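Losetti Hooded Towel, Pale Lavender

I've been selling towels out of this little shop long enough to be picky about them, and the Losetti is the one I keep putting in my own bathroom cupboard. We brought in a small batch last summer, it went in a couple of weeks, and people have been writing to ask when it would be back. Well, it's back! Same maker, same weight, one new color (more on that further down).

The color we call pale lavender is really very quiet. On a gray morning you'd probably say white. Put it next to a true white towel and you'll see the purple in it right away, so if you're trying to match a set of bright white ones, this may not be your towel.

One side is looped terry, thick and nubby, and the other is a flatter, finer knit. I like the terry side for hair and the smooth side for faces, but my sister Tove Hallgrímsson does it the other way around and won't be talked out of it. It's 400 grams to the square meter before washing. The last batch came in at 404 when we weighed it, so call that a little bonus. 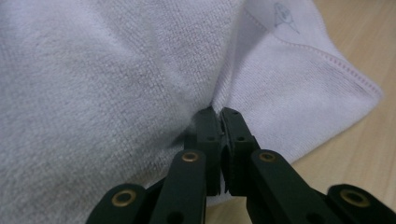
Losetti in pale lavender, terry side and smooth side, with the pink-red hem stitching.

The stitching is my favorite part. It runs a little way in from the edge, so the hem stands up slightly and you can find it with your fingers. The corners are rounded, which I've come to love, mostly for folding (pointy corners always end up sticking out of my stack). There's a small gray line drawing printed on the smooth side as well. Þórey Snorradóttir drew it for us and she wanted it kept faint, so don't expect a big bold picture.

Washing: warm, with like colors, and please skip the fabric softener. It coats the loops and then the towel just pushes water around. I'd run it through 3 times before you judge it, as new terry always holds back a bit at first. Tumble dry low or hang it up. If a loop gets pulled, snip it with small scissors and leave the rest alone.

A few things people have asked me:

Does the hood fit an adult? Nope, it's cut for kids. Grown-ups should look at the plain Skurneo bath sheet, same fabric with no hood.

Does the stitching bleed? Mine hasn't, and I've washed it with everything. For the first wash I'd still keep it away from your best white shirts.

Can I get it gift wrapped? Yes, in the Zoëga paper, or the plain brown if you'd like to draw on it yourself. Leave a note at checkout.

The new color is called Duris, a soft sandy one, and it should be here in August. You can order it now and I'll send it when the boxes land. Limit of 2 per customer on that one until I know how many we're getting.

Page updated 8 July 2025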